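Clendard gripper fault: your questions, my answers

I've had a pile of messages since we pulled the February build of Clendard, so I'm putting the answers in one place. I'm Ibsa Endale, I look after the simulator side of the project, and yes, the bug was mine.

What went wrong?

The arm let go of things it had been told to hold. You'd send a close command, the controller would report a good grip, and then partway through the lift the fingers would spring open and the cube would drop. In the simulator that's just annoying. On a real arm with something heavy in the fingers it's a safety matter, so we pulled the build the same Friday I confirmed it.

How often did it happen?

I ran 371 stacking attempts overnight and 39 of them ended with a dropped cube. The part that bothered me most was that the log called every single one of those a success!

Does it only happen with the stacking task?

No, stacking is just where I caught it. I like that task for chasing bugs because there's so little in it — a red cube, a green cube, an arm and a table — so if something odd happens there aren't many places for it to hide.

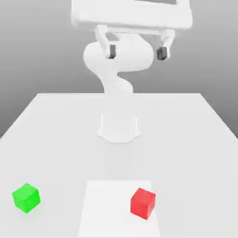 Anyway, we've since seen the same fault in the sorting task and in the drawer task, so please don't assume you're safe if you never stack anything.

What caused it?

A timeout. When the arm got a new motion target while the fingers were still closing, the grip command went stale and the controller fell back to its default state. The default was open. I set that default ages ago when I was tired of freeing stuck cubes by hand (well, by mouse), and I never went back to it.

Which versions have the problem?

Builds 99 through 156. If you're on anything older you won't see it, but you'll be missing a lot of joint limit fixes, so I'd still update.

I run Clendard policies on real hardware. What should I do?

Stop, please, until you've updated. Then run your first few lifts at low speed with something soft and light in the fingers, and keep people out from under the arm. Keep the emergency stop within reach too. The folks at Zeton tested the fix on their own arm before we released it, but their setup isn't yours.

Do I have to retrain?

Maybe. If you trained on an affected build, some of your "successful" episodes probably weren't. There's a script called recheck_grasps in the tools folder that looks at where the object ended up and ignores what the controller claimed. Mine took most of a lunch break to run. If it flags only a handful of episodes, drop them and carry on. If it flags a lot, I'd start over — sorry, I know that hurts.

What happens now when a command times out?

The fingers hold their last position and the arm stops moving. You'll get a loud warning in the log and you have to clear it yourself before anything moves again.

Where do I report something similar?

Use the issue tracker and attach the full log, including the boring part before the drop. Tell me which build and which task, and I'll try to reproduce it.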